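Como dividir o trabalho entre a máquina e a bancada numa oficina de flores secas

Guia prático para quem monta arranjos em série e está pensando em automatizar uma parte

Na Drerell, a linha da Cirkier entrou em operação em julho. Ela faz a secagem, o corte das hastes e a separação por comprimento. A montagem dos vasos continua manual. O roteiro abaixo é o que seguimos, com os ajustes feitos depois do primeiro mês.

Antes de começar

Anote por duas semanas quanto tempo cada pessoa gasta em cada tarefa. No nosso caso, o corte e a separação ocupavam 38 horas semanais da equipe, e era dali que vinham quase todas as queixas de dor no punho. Sem esse registro, a conversa com o fornecedor fica no palpite.

Passo 1. Escolha uma tarefa só

Comece pela mais repetitiva e com menos decisão. Cortar haste serve bem. Escolher qual botão fica na frente do vaso, não. A máquina processa 2.000 hastes por turno e para quando encontra galho bifurcado – deixe uma caixa ao lado para esses casos e resolva todos no fim da manhã.

Passo 2. Defina quem responde pela máquina

Duas pessoas por turno precisam saber parar, limpar e religar o equipamento. Quem cortava à mão costuma ser a melhor escolha, pois reconhece pelo som quando a lâmina perdeu o fio. Faça o treinamento dentro do horário pago e registre a nova função no contrato.

Passo 3. Refaça a escala

Com menos gente no corte, sobra gente para a bancada. Quem muda de posto leva tempo para pegar o jeito. Calcule 5 semanas até a produção voltar ao nível anterior e não mexa nas metas antes disso. Em nossa equipe, duas colegas preferiram ficar na expedição, e a escala foi refeita com isso em conta.

Passo 4. Organize a bancada de montagem

Deixe as hastes soltas de um lado, ao alcance da mão, e o vaso no meio. Ponha uma camada de pétalas secas no fundo do vidro antes das hastes. Segure pela haste, nunca pela flor, e compare a altura com o vaso antes de soltar.

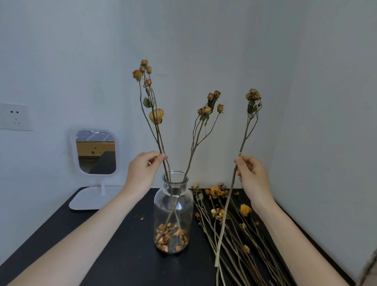 Texto: Cameron Munro
Revisão técnica: Kenneth Galbraith
Seção: Oficina e produção

Os ramos com vários botões pequenos pedem as duas mãos: uma mantém no lugar o que já está no vaso, a outra traz o ramo seguinte. Gire o vaso a cada três hastes.

Passo 5. Confira o resultado com a equipe

Uma vez por mês, compare os números com o registro inicial. No último fechamento saíram 538 vasos, com menos quebra no corte e um pouco mais na bancada, onde havia gente nova. As queixas de punho diminuíram. Apareceram outras, de ombro, e a altura das mesas está sendo revista.

Inclua também uma pergunta aberta sobre o ritmo. A máquina entrega hastes mais depressa do que a bancada consome, e a pilha acumulada passa a impressão de atraso. Nós limitamos a alimentação a uma caixa por hora.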